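How to sort a craft and office table in 20 minutes

Use this when... the table is full again. before labeling day. before company comes.

Put a cloth down first so stuff doesnt roll or clatter. Gray hides lint. Empty every cup and tray, yes all of them. Toss dried up pens, test on scrap paper.

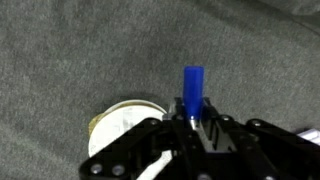
Tape and markers go first, they wander off the most. One spot for all rolls. Fold the end of each roll under so you can find it agian. White tape is the one I reach for, so a round roll like that stays up front, blue marker type things go in a cup standing up. Extra rolls in a bag.

Next, paper. Label sheets flat, never rolled. Sort by size, partly used sheets on top. I bought a pack of 400 in August and still have most of it.

Scissors upright, handles up or down, your call. Pens together in one heavy cup.
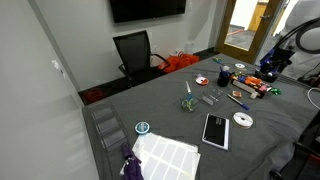 Then the little stuff. Erasers, sticky notes, clips. Long narrow organizer is best, one kind per section if you can stand it. Ribbon gets its own corner, tuck the loose end in.

Last, wipe the trays and put back only what you use weekly. Rest goes in a box, write the month on the lid.

Tip from Korkor Quaye: do the pens while the kettle boils.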